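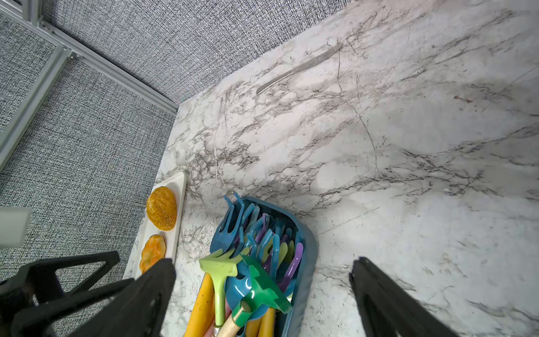
급식과 케이터링을 같이 하는 트레벨(Trevell)의 플라크브리지 작업장에 내가 처음 간 건 새벽 다섯 시였다. 다들 하품을 하면서 앞치마 끈을 묶는데, 로봇만 벌써 정리대 앞에서 일을 하고 있더라! 솔직히 나는 로봇이 요리를 하는 줄 알고 갔다(편집부에도 그렇게 말해 놨다). 그런데 여기서 로봇이 맡은 일은 그릇과 식기를 집어서 제자리로 보내는, 그러니까 우리 집에서도 서로 미루는 바로 그 일이다. 대리석 상판 위에 은색 나이프가 하나 놓여 있고, 흰 쟁반에는 깨가 박힌 듯한 둥근 빵과 꽃 모양 주황색 과자가 있고, 청록색 통에는 알록달록한 장난감 포크와 숟가락이 빽빽하다. 검은 집게손가락 두 개가 그 통 쪽으로 뻗어 있는 걸 보고 있으면 나도 모르게 숨을 참게 된다.

이 작업장에서 하루에 나가고 들어오는 식기는 2000점이 넘는다. 어린이집 간식도 하고 회사 조찬도 하니 종류가 정말 제각각이다. 등록된 품목만 109가지라는데, 목록을 넘겨 보다가 중간에 포기했다. 국자 종류가 그렇게 많을 일인가 싶었다.

로봇 프로그램 이름은 디니아(Dinia)다. 직원들은 이름을 부를 때도 있고 그냥 "쟤"라고 할 때도 있다. 일이 잘 풀리는 날은 디니아, 막히는 날은 쟤. 내가 간 날은 오전 내내 "쟤"였다. 얇은 숟가락 두 개가 포개져 있으면 한참 망설이다가 둘을 한꺼번에 들어 올리는데, 그러면 옆에 있던 직원이 정지 버튼을 누르고 손으로 떼어 준다. 이 동작이 어찌나 자연스러운지, 한 손으로 버튼을 누르면서 다른 손으로는 커피를 마시고 있었다.

사람이 하는 일은 꽤 달라졌다. 예전에는 분류대에 네 명이 나란히 서서 저녁까지 손목을 썼다고 한다. 지금은 두 명이 로봇 옆을 지키고, 나머지 두 명은 포장과 알레르기 표시 확인으로 옮겼다. 옮긴 분 하나는 손목 보호대를 서랍에 넣은 지 꽤 됐다며 좋아했는데, 또 다른 분은 서운한 게 있다고 했다. 나란히 서서 수다 떨던 시간이 없어졌다는 거다. 포장실은 기계 소리가 커서 얘기가 안 된단다. 나도 예전에 물류 창고에서 일한 적이 있어서 그 말이 오래 남았다. 그때 시간을 버티게 해 준 건 옆 사람의 드라마 줄거리였으니까.

돈 얘기도 물어봤다. 옮긴 뒤에 시급이 깎인 사람은 없고, 로봇 담당은 교육을 받으면 수당이 붙는다. 다만 교육이 저녁에 있어서 아이를 데리러 가야 하는 직원은 신청을 못 했다. 이 얘기를 할 때는 휴게실 분위기가 좀 가라앉았다. 관리자 쪽에서는 점심 직후에 50분짜리 수업을 여는 안을 검토하는 중이라고 했고, 옆에서 듣던 직원은 "검토는 봄에도 했어요" 하고 웃었다.

설비를 들여온 팔룸보(Palumbo)의 기술자는 한 달에 두 번 온다. 새 식기가 들어오면 집는 연습을 시키는데, 어떤 건 1000번을 집어 보게 한 뒤에야 현장에 넣는단다. 그런데 재미있는 건 무엇을 먼저 연습시킬지 정하는 게 분류대에서 제일 오래 일한 직원들이라는 점이다. 손잡이가 미끄러운 것, 겹치면 안 떨어지는 것, 물기가 있으면 말썽인 것을 줄줄 꿰고 있으니 기술자도 수첩부터 꺼낸다. 그분들 직함은 아직도 "세척 보조"다. 내가 그게 좀 이상하지 않냐고 했더니 다들 명함이 없어서 신경을 안 썼다고 한다.

오후 두 시쯤 되니 디니아가 숟가락을 하나씩 제대로 집기 시작했다. 나는 한참을 더 구경하다가 방해된다는 말을 듣고 포장실로 쫓겨났고, 거기서 스티커를 삐뚤게 붙여서 또 혼났다. 다음 교육 시간표는 12월에 붙는다고 한다.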